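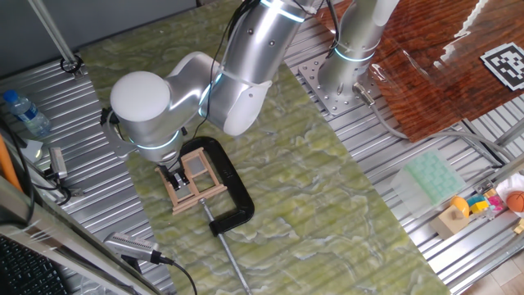

Section 4. Window frame and clamp task

Work through this section once the arm homes cleanly and the gripper opens and closes from the keyboard (Section 3). It covers the first contact task in the Ziltville Robotics Club programme, in which the arm takes a small wooden window frame and sets it inside the jaws of a C-clamp lying on the table. Club members work in pairs, with one on the keyboard and one on the stop button. Allow a full evening for a first attempt.

4.1 Before you start

You will need:

The green table sheet, laid flat
One window frame from the Jirkex parts box
One C-clamp
The task file for this section, loaded in Priseseo
The bench log

Check that the stop button has been released and that the task file matches the clamp you are using. The clamps in the cupboard are not all the same size, and the file for one will not suit another. The file number is written on the inside of the cupboard door. For the standard clamp it is 1214.

CAUTION: Keep hands, hair and sleeves out of the arm's reach whenever the light rings are lit. A lit arm can move even if it has been still for several minutes.

4.2 Laying out the clamp

1. Put the arm in its parked position and press the stop button.

2. Smooth the green sheet from the middle outwards. A ridge under the sheet will tilt the frame.

3. Open the clamp until the frame fits between the jaws with a little room to spare. Do this by hand, with the frame held in place, then take the frame out again.

4. Lay the clamp flat on the sheet with the open side clear. Turn it so that the screw does not point at the arm's base.

5. Check that the cables on the arm can swing past the clamp without catching. If one hangs low, take up the slack at the strap and try again.

6. Release the stop button and choose Set Clamp in Priseseo. Follow the prompts until the clamp outline on the screen sits over the real one.

Note: If you knock the clamp after step 6, repeat step 6. Do not try to push it back by eye.

4.3 Picking up the frame

1. Stand the frame on the sheet, sill down, well away from the clamp.

2. Select Slow. The first run of any session is always done at Slow, whoever is driving.

3. Bring the gripper over the frame and turn the wrist until the fingers line up with the central bar.

4. Lower the gripper in small steps. Stop when the fingers are level with the bar.

5. Close the gripper to force setting 2. A higher setting can crack the bar, and replacement frames have to be glued and left overnight. 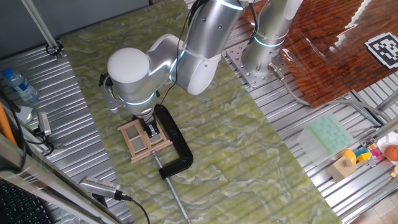
6. Look at the frame from the side before you lift. The sill should be level. If one end is higher than the other, open the gripper, straighten the frame and close again.

7. Lift by a finger's width and wait. If the frame turns or slips, lower it and go back to step 3.

CAUTION: Do not grip the frame by a pane. The panes are only held in by the crosspieces and will pop out under side pressure.

4.4 Placing the frame

1. Raise the frame until the sill is higher than the clamp body, then move across. Most breakages at the Slaoui open day came from moving sideways too early.

2. Stop above the gap and turn the wrist so that the sill faces the end of the screw.

3. Lower in small steps. The person on the stop button should watch the sill; the person on the keyboard should watch the fingers.

4. When the sill meets the sheet, stop. Do not press down.

5. Open the gripper and raise it straight up. Keep clear of the clamp body on the way out – the fingers open wider than they look.

6. Press the stop button. Turn the clamp screw by hand until it just meets the sill. 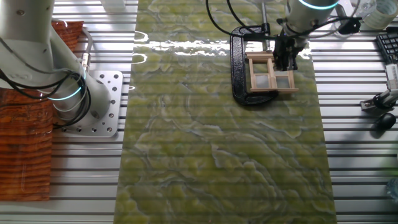 Fig. 2 Gripper holding the frame on the green sheet, beside the C-clamp.

4.5 If something goes wrong

The arm stops with code 3691. The gripper has met more resistance than it expected, usually the clamp body. Press the stop button, ease the frame free by hand, clear the code and start again from 4.3.

The frame leans after release. The sheet has rucked up, or the frame was lowered at an angle. Check the sheet first.

The frame lands to one side every time. Repeat Set Clamp. If the error stays the same, fill in a fault slip and leave it with the bench log.

4.6 Finishing

Park the arm, press the stop button and wait for the rings to go out. Put the frame back in the box with the panes facing up. Write the number of attempts in the log, including the failed ones, and initial the entry. Both members of the pair must have placed the frame at Slow before either moves on to Section 5.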